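The Soy Sauce Dishes

My aunt kept the small dishes in the top left cupboard, behind the egg cups, and when I was little I had to stand on the coal box to reach them. They were for soy sauce, or so the woman at Aerts had told her, but we never had soy sauce in that house. We had jam in them, and pins, and once, for the whole of a wet July, a snail that my sister had found on the step and would not be parted from.

Aerts was the shop at the bottom of the hill in Asosberg, next to where the Fledex bus turned round, and it sold everything that didn't need feeding. My aunt bought the dishes there one at a time, on the way home from the laundry, whenever there was a bit left over in her purse. She never bought two together, although the woman behind the counter was forever offering her a better price for the pair. My aunt liked having one to look forward to. There was a panda on every one of them, sitting in its bamboo, and she chose by the colour, taking each dish over to the door to see it in proper daylight while the bus driver looked at his watch and, because it was my aunt, waited.

So they came into the house slowly, a cream one, a purple one, a yellow she always called mustard and my uncle always called something ruder. By the time I was old enough to lay the table there was a law about them. The cream one was hers. My uncle had the mustard for his pickled onions, in spite of everything he said about it. My sister and I fought over the purple ones, which was a silly thing to fight over when there was more than one purple to be had, but one of them had a panda we thought looked kinder, and there was no shifting either of us on that point.

My aunt lived in the house for 58 years. When it had to be emptied, my sister took the upstairs, being better with clothes and letters and that sort of thing, and I took the kitchen, where I thought I should be safe. A kitchen is only pans, I told myself, going up the path with a roll of bin bags under my arm and my best intentions. I got through the pans very well. I got through the jelly moulds and the mincer and the big brown teapot with the lid that belonged to another teapot, and I wrapped them all in old copies of the Gromunus, which she had taken every week and, as far as I could make out from the pile in the larder, had never once thrown away. It was slow work, because I would keep reading them. There was a marrow that had won something, and a long quarrel in the letters page over the bell at the school, and I had to go through four weeks of wrapping to find out how it ended, and then the last page was already round the gravy boat and I had to unwrap it again.

And then I moved the egg cups, and there they were at the back, all their little rims together, and I sat down on the coal box for a while.

I took them home with me in my coat, wrapped in tea towels, and held them on my knees the whole way on the bus. I washed them twice. I hadn't made up my mind how they should be shared out, and I thought that if I set them down somewhere plain and white, with nothing behind them to set me off remembering, I might manage to be fair. I tried a few of them to begin with, and then more, and moved them about, and moved them back. 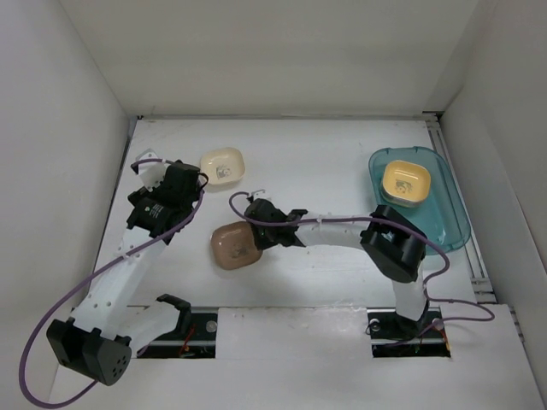
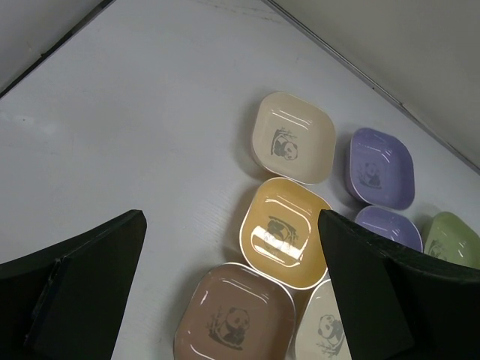 My sister said she didn't care how I divided them as long as I stopped calling it dividing. She had come in with her coat still on, and she said all this from the doorway with her scarf half unwound, that I could have the cream, I had always wanted the cream and had been too polite to say so, and she would like the mustard for onions, if I thought I could bear it. As for the purple ones, we had better take one each and swap at Christmas, and she'd thank me to remember that the kinder panda had been promised to her, in writing, on the back of a seed packet, the summer of the snail.

I said I had never seen any such seed packet. She put her hand in her coat pocket and began to look for it.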